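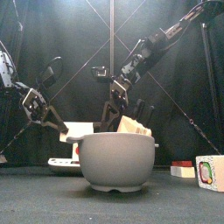 Entry by Fitriani Mangundap -- Sunday, started 7 p.m., finished the next morning
Bench 2, with Akua Ankrah on the potentiostat

Picking up the flow cell work where Akua left it. The question is still the same: why does the vanadium electrolyte lose capacity faster in the Sawatzky cell than in the old Vedton cell, when the membrane, the felt and the pump speed are all supposed to match. Ayuba thinks crossover. Akua thinks air. I didn't have an opinion when I started and have half of one now.

Stock solution is from the June batch, the brown bottle with Etornam's handwriting on the cap. Color was the right blue, no solid at the bottom. I took 200 mL for each run and split it evenly between the two reservoirs. Did not filter. If anyone wants to filter it later, please write on the bottle that you did, we lost a week over that last time.

Membrane was cut from the same sheet as Akua's previous piece and soaked overnight in dilute sulfuric acid. One corner had a crease. I cut inside the crease, so the piece is a little smaller than usual but still covers the gasket on all sides. Checked against the light for pinholes, saw none.

Felt: heat-treated by Elikem, stored in the bag marked A. There is also a bag marked A with a circle around it. They are not the same felt. I asked Elikem by message and he confirmed that the plain A is the one we want, and the circled one was treated hotter and should go in the discard drawer. I moved it there.

Assembly. The Sawatzky end plates need the bolts done in a cross pattern, small turns. The torque driver slipped twice on the lower left bolt and I suspect the head is rounding off. Finished that one with the hand wrench and went by feel. Leak test with water, pump on low, clean paper underneath. Dry after half an hour. Drained, then flushed with plain acid before the electrolyte went in.

Nitrogen: bubbled both reservoirs before the first charge, then kept a slow blanket on the negative side. The flow meter on the nitrogen line sticks near the bottom of its range and needs a tap before it reads. Akua says it has always done that.

First charge was ordinary. Voltage rose smoothly, no step, and the cutoff came a little earlier than I expected. Negative side went through green to violet and the positive side went to yellow. Switched to cycling at 7 p.m. plus whatever the charge took, see the log file, I didn't write the clock time down. 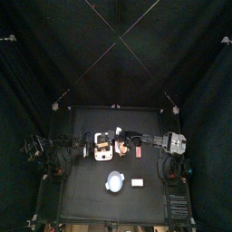
Early cycles looked good enough that I went to get food. When I came back the discharge capacity had already started to slide. It was small at that point and I would have ignored it in a single run, but it has the same shape as Akua's curve from last time -- flat, then a bend, then a steady drop. Coulombic efficiency barely moved over the same stretch. That is the part that bothers me. If vanadium were crossing at the rate Ayuba's idea needs, I would expect the efficiency to go down with the capacity, and I would expect the levels in the two reservoirs to drift apart. I marked the levels with tape at the start. The positive side had gained a little by morning, less than the width of the tape.

Air on the negative side fits better. V(II) oxidizes, the two sides go out of balance, and you lose capacity without the efficiency telling you much. I went over the tubing with Akua looking for a way in. The Vedton cell uses the thick-walled tubing throughout. The Sawatzky cell came with its own fittings and we've been using the soft clear tubing that pushes onto them. Soft silicone lets oxygen through quite easily. There is a long run of it from the negative outlet back to the reservoir, longer than it needs to be, left over from when the pump was on the upper shelf.

Took small samples from both reservoirs at the end of a discharge for UV-vis. Diluted with the same acid. Jisden spectrometer, short cell, lamp warmed up first. Baseline was noisy at the blue end and I ran it again with a wiped cuvette, which helped. The average oxidation state comes out above the starting value of 3.5, so the electrolyte as a whole has been oxidized. Crossover on its own moves vanadium from one side to the other and shouldn't shift the total. Hydrogen evolution on the negative side would shift it too, so I can't rule that out from this number. We don't have the gas line connected to check.

Akua put the fit through Feven and got the same answer within the scatter. She also found that the script was still using the old path length for the short cell. Corrected in the shared copy. Anyone with spectra from earlier this month should run them again, the concentrations will be off but the ratios should hold.

Remixed the two reservoirs at the end, let them stand, and split them again. One charge and discharge after that. Capacity came back to 80 percent of the first cycle and went no higher. Remixing should undo crossover losses nearly completely, so whatever is missing went some other way. I'm counting that in favor of air, or hydrogen, or both. Ayuba read this over my shoulder and says a single remix cycle isn't enough to say so. Fair. The cell was also still warming up from being opened, and I'd like to see the next few cycles before I argue.

Took the cell apart. Membrane clean on the positive face, faint green tint on the negative, which washed out. Felt was compressed evenly except near the lower left bolt, where it was a bit thicker. So that bolt was looser than the others after all. No sign of a leak there, but a loose corner could let air in along the gasket, and now I have two changes to test instead of one.

To do:
Replace the lower left bolt, and order spares while we're at it.
Swap the negative return line for thick-walled tubing, as short as it will go. Etornam has a reducer that should fit.
Change one at a time. Bolt first, then tubing.
Ask Elikem how much of the plain A felt is left before we commit to more runs.
Run the Vedton cell again on the same bottle. All our comparison data is from an older batch of stock and I don't fully trust it.
Acid waste is in the labeled container under the hood, nearly full. Needs a pickup request.

Log files are in the usual folder under my initials. The first one has a gap where the laptop went to sleep. The cell kept cycling, only the temperature channel is missing.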